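Workshop tips: looking after a small fixed-wing drone at home

Updated 3 August 2022. Quick one, got a wing half glued on the bench. Mostly things I've learned flying the Hirnadico off the moor behind Carnholm, plus a few from Benedita Esteves, who has broken more airframes than me and fixes them better.

Batteries first
Don't store them full. Don't store them flat either. Storage charge, every time, even if you think you're flying again tomorrow. You won't be, it'll rain.
Write the date you first used it on each pack. Paint pen, not biro, biro rubs off.
Puffy pack = finished. No squeezing it, no one last flight. Take it to a tip that accepts lithium packs. Ring first, not all of them do.
Charge on something that won't burn. I've a paving slab on the bench. And stay in the house while it's going.
Cold mornings, keep the packs in an inside pocket till you need them. Not touching your keys!

Foam repairs
Crushed nose: hot water, not boiling, poured slowly over the dent. Foam swells back a fair bit. Let it dry right through before you put electrics anywhere near it.
Clean snap: foam-safe glue, thin coat both sides, wait till tacky, press. Test the glue on an offcut first. Ordinary superglue ate through the tail of my first one and I had to buy the whole tail section.
Missing lumps: filler, the very light sort decorators use. Sand it when dry, long strokes along the wing, never across.
Tape over the leading edge. Clear packing tape does. Keep it flat, wrinkles spoil the airflow, and do the same on both wings or it'll roll on you.

Balance
Check it after every repair. Glue is heavier than you think. Mine went out by 9 grams after one nose job and it climbed like a startled pheasant.
Fingertips under the wing at the marks in the manual. Battery in, camera in, hatch on. Slightly nose down is fine. Tail down, don't fly it.
Move the battery before you add lead. A bit of hook tape along the tray gives you plenty of choice.

Props
Run a fingernail along the edge. If it catches, bin the prop. They're cheap.
Balance new ones too, straight out of the packet. Bit of clear tape on the light blade.
Take the prop OFF before any bench work with the motor connected. Benedita has a scar to go with this tip.

Launching
Bungee: look along the full length before you pull. Nicks and whitish patches mean replace it. Keep it in a bag out of the sun, talc on it over winter.
Peg goes in at an angle leaning away from the plane. Stamp on it. Then stamp again.
Hand launch: level, firm, into wind. People throw upwards. Don't throw upwards.

Cleaning up
Grass and mud off the belly the same day, it sets like concrete. Soft brush dry first, then a damp cloth with a drop of washing up liquid. No solvents on foam, ever.
Air intakes and the pitot tube: a pipe cleaner round the outside only, don't poke down the hole. Cover it between flights. A drinking straw with the end folded and taped is fine.
Removable bits like hatches and skids can have a proper wash in lukewarm water.
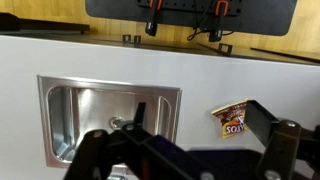 Put the plug in before you start on anything with small screws. I lost one of the four hatch screws that way and the replacements came in a bag of 136, so if anyone near Treloar wants some, shout.
Dry everything on a towel, not the radiator. Foam warps. Hatches warp too and then they whistle.

Storage
Wings off, flat, nothing on top. Not the loft in summer, not the car ever.
Servo leads: loose loops, label both ends. Masking tape is fine. I mark L and R and still check.
I keep the small spares in a Cirkholm drawer unit, the narrow one. Anything with dividers will do.

Logbook
Cheap notebook, lives in the box. Date, pack used, minutes, anything odd. "Buzz on left turn" in March saved me a wing, the spar joiner was workign loose and I'd have forgotten otherwise.
Total so far 3,316 minutes, on the original motor. Bearings next I think.

Will add a bit on aerials when the glue's dry. If you've a better way of getting old tape off foam without pulling beads out, please tell me, I've tried warming it with a hairdryer and its only ok.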